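Ploddale Shop Notes
Home | Reviews | Hand Tools | Benches | Archive | About
Search this site... Go

Review: the Prernix two-arm bench cell, after a season on our small parts line
Posted Sunday, November 9, 2025

I've reviewed torque drivers here, and stools, and one very disappointing magnifying lamp, so a pair of robot arms is a bit of a jump for me. But I've been working next to these since April, I have opinions, and the people who write in keep asking. So okay, robots!

Quick background for anybody new. I work at Bravard, where we sort and kit small hardware for repair shops. Fittings, rods, odds and ends, all of it going from bins into bags. Management bought the Prernix cell to take over the bin end of the job, and two of us got trained on it. I was one. I did not volunteer, I was just standing closest to the door.

Setup first. It came on a pallet and took most of a week to get running, and I'd say a good half of that was the network. The mechanical part went together nicely. The arms sit on a rail along the front, you bolt the mounts down, and if you bump one you can get back to where you were without calling anyone. I liked that a lot. The manual I liked a lot less. It's 49 pages and the page you want is always the one that says "see configuration guide," and the configuration guide is a separate download that wants a login. Our login took four days to arrive.

Now the work itself. It's slow. I want to be clear about that because the sales video made it look like a card dealer in Reno. Side by side with Donal Mac an tSaoi, who has been kitting since before I could drive, it loses badly on anything small. Brass fittings are the worst. They roll, they land on their sides, and the gripper comes down and thinks about it. Long skinny pieces go better once you've taught it the angle. Where it wins is at three in the afternoon, when my hands are done and I've stopped reading labels properly. It has no three in the afternoon.

The teaching part is the thing I'd pay for. You show it a pick, it tries, you nudge, it tries again, and by the end of a shift you've usually got something you can leave alone for a while. No code, just a lot of patience and a screen with buttons that are slightly too small. (Who is designing these for fingertips like a squirrel's? I use the eraser end of a pencil.) The two arms mostly keep out of each other's way, and when they do get close they both stop and wait for me, like people at a four-way stop. You clear it and off they go. On a bad day I cleared that message so often I heard the chime at home in the shower.

Noise is fine. You can talk over it easily. Cables are a weak spot, in my opinion. They hang in loops along the outside and I keep wanting to tidy them, and the one time I did tidy them I made a loop too short and the arm faulted when it reached. Leave the slack alone! I know it looks messy.

Okay, so what changed for us, because that's the question in every email. Nobody on our line lost a job over it, and I asked for that in writing before I agreed to the training. We lost something else, though, and I haven't heard it talked about much. Kitting used to be the chatty job. You stood across from somebody and your hands did the work and you found out about their kid's braces. Now I'm at the cell with my back to the bench, watching, and watching turns out to be lonelier than doing. It's tiring in a different spot too. My wrists are better than they've been in years. My neck is a disaster, and I've asked for a taller screen mount twice.

The pay piece: the two of us who were trained got a bump, the rest of the line didn't, and that sat badly for a good long while. If you're the one buying a cell like this, train everybody. Rotate people through it. We finally started swapping at lunch this fall and the mood got better inside a week, and so did my neck.

We also looked at the Ó Flaithearta cell before buying. I only had an hour with it at their showroom, so take this lightly, but the screen was nicer and the teaching was fussier. I'd still go with the Prernix for mixed bins like ours. If all your parts are the same shape, go try the other one.

Would I recommend it? Yes for the wrists, yes for rods and anything that lies still, no if somebody has promised your boss it'll match a fast human on little fittings. Ask for the configuration guide before you sign. Get the login sorted while the pallet's still on the truck. And budget for the taller mount, please, I'm begging you on behalf of whoever ends up in my spot.

Next time I'm back to stools.

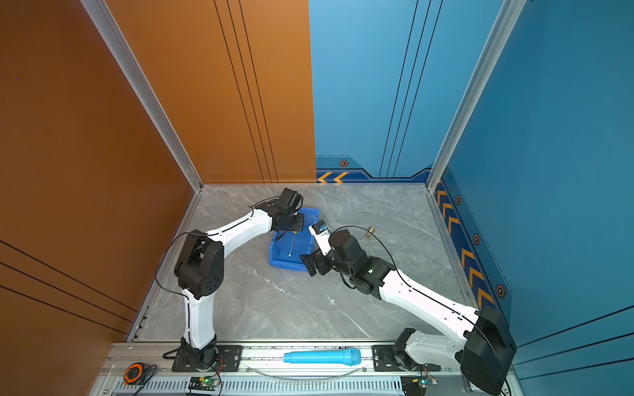
Trinidad Samonte: We've had the same cell at our place for a year and the lunch swap is the part I'd underline. Ours trained one person, he went on vacation, and the thing sat dark until he got back. Management rotated everybody after that. On the fittings, try teaching it to pick from one side of the bin only and shake the bin between rounds. Still slower than me, but I quit hearing the chime in my sleep.

Contact | Copyright Ploddale Shop Notes | Back to top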